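Clutgate Hand Teaching Kit
Set-up and Recording Guide

Section 4. Teaching a packing task by hand

Read Section 3 (wristbands and head camera) first. If your bands have not passed the fit check, nothing in this section will save the recording.

4.1 What to expect

The sales sheet says you show the robot a job once and it copies you. Do not plan your week around that. At the Karkonstead site we recorded 200 takes of one packing job before the arm did anything we would leave running while we went for coffee, and 13 of those takes were later found to be the reason it kept letting go too early. Hand teaching is useful for jobs that are awkward to write as a program, such as knotted bags, loose flaps and things that slump. For a rigid part in a fixed tray, write the program. It will be done by lunch and it will be more repeatable.

You will also hear that the system "understands" the task. For our purposes it has a record of where your wrists went and what the camera saw at the time. Treat it that way when you decide what to record.

4.2 Before you start

1. Clear the table of anything that will not be there on the day the robot does the job. Boxes and items that belong to the job can stay.

2. Check the light. Markers wash out under a bright lamp placed close by. The tracker does not warn you when this happens. It fills in the missing stretch with a guess, and the guess looks smooth on the preview.

3. Put on the bands, left and right as labeled. Swapped bands give you a recording that plays back without errors and is worthless.

4. Push sleeves up past the bands. Tape them if they slide.

5. Hold both wrists out in front of you, palms down, until the status light on the recorder stays green. Then turn them palms up and do it again. Most people skip the second half of this step and then ask us why rotation is poor.

CAUTION: The bands have no emergency stop function. If the arm is powered and in the same room, keep the stop button within reach of a second person. Do not rely on software pause.

NOTE: The kit comes with two cuff sizes. Kacper Michalski did the fit trials and his advice is to take the smaller size if you are between the two. A loose band turns on the wrist when you pull, and the pull is usually the part you wanted to teach.

4.3 Recording a take

1. Start the recorder. Wait for the tone.

2. Rest both hands on the table until the second tone. Takes without a rest position at the start have to be trimmed by hand.

3. Do the job at the speed you would use if you were not being recorded. The older version of this guide told users to move slowly. We have dropped that advice. Slow takes taught the arm to hesitate over the box, and no setting we tried got rid of it.

4. Keep your head pointed at your hands. The camera goes where you look. If you glance at the clock, so does the recording.

5. For a bagged item, take hold of the knot with both hands, one from each side, and keep the wristbands turned toward the camera. If one wrist crosses in front of the other for most of a lift, discard the take.

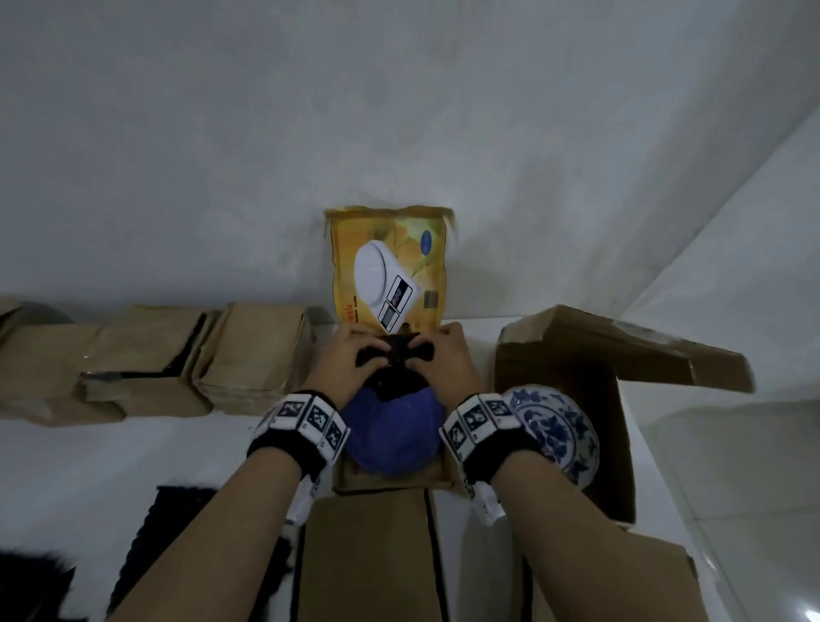 6. When the item is in its box, let go with both hands and return to the rest position. Hold until the closing tone.

7. Mark the take Keep or Discard right away. The Decide Later button exists. We suggest you pretend it does not. Hilde Verbruggen went through 700 takes left under Decide Later at the Dirnari warehouse, and for most of them the only honest answer was that she could not tell.

NOTE: A fumble is not always a bad take. If you lost your grip, recovered and finished the job, keep it and tick Recovery. If you dropped the item and started over, discard it. Opinions differ on this and the supplier's own documents disagree with each other. The rule given here is the one that worked for us.

4.4 How many takes

Record 20, then stop and look at them. If the same fault appears in several, fix the fault before recording more. Past that point the number depends on how much the job varies, and anyone who quotes you a figure without seeing the job is guessing. Change the position of the boxes between takes. A set recorded with everything in one spot gives you an arm that can pack in that one spot.

4.5 Checking the recording

1. Open the take in the Kalinowski viewer and turn on Show Tracking.

2. Look at the colored line for each wrist. Solid means the marker was seen. Dotted means it was filled in.

3. Discard any take with a dotted stretch during a grip or a release. Dotted stretches while the hand is moving through open air are usually harmless.

4. Ignore the quality score in the corner. It measures how smooth the motion is, and filled-in motion is very smooth. We have seen takes score near the top with the left hand missing for half the job.

5. Play one take in ten at full speed with the sound on. Lech Żak found a whole afternoon of takes that way in which the closing tone had sounded before the item was in the box.

CAUTION: Do not send a new set straight to a powered arm. Run it with the gripper empty and the speed limit on, as described in Section 6, even if the viewer shows no faults.

4.6 If tracking keeps dropping out

Wipe the bands with a dry cloth. Solvent lifts the print.

Check for creases across a marker. A creased band cannot be flattened well enough to trust. Replace it.

Restart the recorder, then repeat Section 4.2 from step 3.

If none of this helps, send the raw take, without trimming it, to Nicanor Nieto at the service desk. Include the band size and the type of lighting in the room.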